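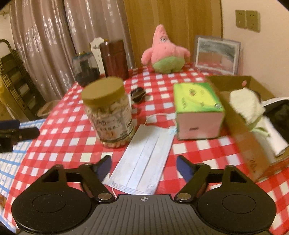
*Last changed: November 2020 (added the bit on the charger, fixed prices)*

# Clesteck table-clearing kit, after a whole lot of tables

Short version for people in a rush (me too): can it clear a kitchen table? Some of it. Slowly. Would I pay for it again? Probably, but I like this stuff and you may not.

Paid $681 for the kit. Two hand-held grippers, a charger, the software license, a printed booklet I lost in the first week. The arms are separate. Mine are the small Jovow pair, bought used, so factor that in. You hold the grippers, do the chore yourself a bunch of times, the software chews on it overnight, then the arms have a go. That's the pitch and it's a fair one. No programming. My sister did half the demos and she can't set a microwave clock.

## The grippers in hand

Wide. Wider than I wanted. Fine in the open, a pain in a shallow box. Two fingers, soft pads, they close straight and they close the same way every time. Pads are grippy enough for cardboard, not grippy enough for a glossy lid with any oil on it. Wipe them. Booklet said wipe them, I didn't, lost an evening.

Weight is OK for ten minutes. After that my wrists complain. Take breaks, your demos get sloppy when you're tired and the arms will copy the sloppy ones too. Learned that the hard way, mine does a weird little dip before every grab and it's MY dip.

## Soft flat things

A face mask flat on a tablecloth. This is the test I'd give anybody selling a house robot right now. Everyone has one lying on the table this year and it is a rotten thing to pick up with two fingers. No height to it. The pleats slide over each other. Pinch down and you get the cloth too, and then the cloth comes up and everything on it starts walking.

What works by hand is to come in low, pinch across the pleats, lift one side first. I gave it 47 demos of that. The arms got decent at it on bare wood. On the checked cloth, a lot worse. Not sure if it's the pattern confusing things or the cloth bunching, support said "try a plain surface", thanks.

Ear loops are their own problem. They catch on stuff. A loop around a jar and then the arm pulls, and you find out how heavy the jar is. Grabbing by the loop was my clever idea and it's a bad idea, the mask swings and the arm can't tell where it is anymore.

Same story with plastic bags, crumpled paper, a napkin. Anything soft. If your mess is mostly soft, wait a couple years.

## Boxes

Good! Best thing it does. A small cardboard cube, square on, arm goes over, fingers either side, up, moved, down. Turned at an angle it takes longer and sometimes nudges the box around first, but it gets there. I'd trust it with a box of tea with me out of the room. Not a box of eggs.

Long open carton with stuff in it, no. It can't shift one and it can't get much out of one either, see above re: wide. It'll reach in for a roll of something lying near the top and bump the wall on the way down. Then it stops and beeps. The beep is awful. There is a setting for the beep, three menus deep, do that first.

## Jars

Depends on the jar. A big clear plastic one with a wide flat lid is right at the limit of how far the fingers open. Around the body, too fat. By the lid, only if the lid's screwed on, and how would it know. I check every lid now before I start a run, which kind of defeats the purpose.

Clear plastic also seems to throw it. It'll go for a full jar no problem and hesitate at an empty one. My guess is it's seeing the contents and not the jar. Put a strip of tape round the empties if you care enough. I did for a while.

Don't ask it to open anything. Don't ask it to pour.

## Plush toys

My niece's stuff ends up at the far end of every table. Plush is easy to grab and hard to put down. The pads sink in, hold great, then the toy sticks a little on release and falls on its face. Harmless. She thinks it's hilarious and moves them back so it'll do it again.

## Speed

OK so here's the number people ask for. A normal after-lunch table, mixed stuff, plain surface, everything has a place to go. Me: 3 minutes. The arms: 61. And that was a good run, with me resetting it twice. You could let it go while you're doing something else, except you can't really, on account of the beep.

Ailsa Pollock, who I bought the arms from, uses hers in a packing room. Same box, same spot, all day, and she's happy with it. I beleive her. A shop floor where you decide what's on the table is a different job from a kitchen where the table decides. If you've got a bench and one kind of part, add a star to whatever I say at the end.

## Software

Ugly, works. Crashed on me while saving a session and I lost the lot, so save early. Training overnight on my old desktop, fan going like a hair dryer. You can pay Clesteck to do it on their end, haven't tried.

The "chore library" is thin. Table clearing, sorting into bins, stacking. The folding one is marked beta and it should be marked something stronger.

If you're using both hands, record both hands every time. I mixed one-handed and two-handed demos at first and the second arm would drift in from the side and just hang there. Had to throw out all of April's recordings.

## Charger (new)

First one died. Replacement came quick and runs cooler. Get the Bernel one if you're buying a spare, cheaper, same plug, and the cord is longer.

## vs. the Tsegaye set

Only borrowed it for a weekend so take this lightly. Narrower fingers, much better in boxes, better on masks too. Cheaper feel to it and the pads came off. Costs more. If they fix teh pads I'd switch.

## Stars

Boxes and solid stuff: 4 of 5
Jars: 2 and a half
Cloth, masks, paper: 1
Doing my chores for me so I can sit down: 1, and I'm being nice

Overall a 3. Buy it to tinker. For a clean kitchen get a tray, put everything on the tray, carry the tray.

Will update when the wider-opening fingers ship, they're on backorder.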